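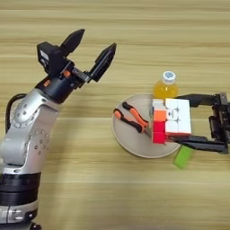 *View from the head camera, right arm holding the cube over the plate*

## Two-arm sorting task: right arm keeps knocking the plate when it lowers the cube

I help run an after-school robotics club and we have entered the table-clearing task in the Murnen student challenge. The round is in September. We have two arms with parallel grippers, one each side of the table, and a camera on a head mount between them. The students have written most of the code themselves in Python.

The task is to pick up a Rubik's cube, put it on a plate next to the other things already there, and let go. The arm must not move the plate by more than 2 cm. The left arm is allowed to help but doesn't have to.

Picking up works well. The trouble is the last part. The right gripper comes in from the side with one finger under the cube, so when it goes down that finger reaches the plate first. Sometimes it only scrapes. Other times it pushes the plate along the table and the run is void.

What we have tried:

- slowing the last part of the move to a quarter of the speed
- releasing higher up, but then the cube drops and rolls into the pliers
- putting a rubber mat under the plate (not allowed, we found out afterwards)

The plate has a shallow raised rim. The pliers are on it and there is a small bottle behind. The organisers choose the objects, so we can't swap them.

Is this something to fix in the grasp, or should we be using the left arm? The students are split on it. I have no robotics background, I teach geography, so please keep it simple.

*Asked by dbr_club, August 19, 2026*

---

### Answer 1 (accepted)

Fix the grasp. With one finger above the cube and the other under it, the lower one will always be between the cube and the plate when you put it down. Going slower doesn't change that.

You want the fingers on two opposite side faces, with the gripper pointing down or at a steep angle. Then the bottom of the cube touches first and you can open the fingers without dragging anything.

1. Change the pick so the gripper comes from above. If the arm can't reach straight down at that distance, 70 degrees from the table is enough.
2. Close on the sides, leaving the bottom third of the cube clear below the fingertips.
3. Move over the plate at a safe height, well above the bottle.
4. Go straight down. Stop when the cube touches, open only as far as you need, then go straight up.

Check step 4 carefully with the pliers on the plate. If the handles are on the left, turn the wrist so the fingers open front to back. Otherwise the left finger may catch them as it opens.

You also need the height of the plate surface, not the table. We lost a whole afternoon to that last year. Our code had the table height saved and the arm pushed down into the plate every time.

*Hanneke Van Rooij*

> **Comment from dbr_club:** Thank you. We do have table height saved, so that's one thing. Can we regrasp if the cube starts off somewhere the arm can only reach from the side?
>
> **Reply from Hanneke Van Rooij:** Yes. Put it down on bare table first, back off and pick it up again from above. It costs you time, but in our year the limit was 4 minutes and we never got near it. Check the current rules.

---

### Answer 2

You could use the left arm to hold the rim while the right one places the cube. We did this at the Jutach workshop and it worked most of the time. Close the left gripper lightly on the near edge of the plate before the right arm starts going down.

The downside is that you have two arms to keep apart, and if the left one grips badly it moves the plate itself. Also a shallow rim doesn't give you much to hold. I would only do it if the grasp change doesn't work.

If you do try it, run the arms one after the other. Wait for the left one to report it has stopped before sending the next move.

*pk_udex*

---

### Answer 3

what gripper force are you using? ours was set to the maximum and the layers of the cube twisted when it closed, so it sat crooked. turn it down. also check the wrist cable has enough slack before you go steeper on the angle, ours pulled tight

*murnen_2nd_try*

> **Comment from dbr_club:** Force was on the default setting, will look. Picking from above is in now and the first few runs haven't touched the plate. Still sorting out the wrist turn for the pliers.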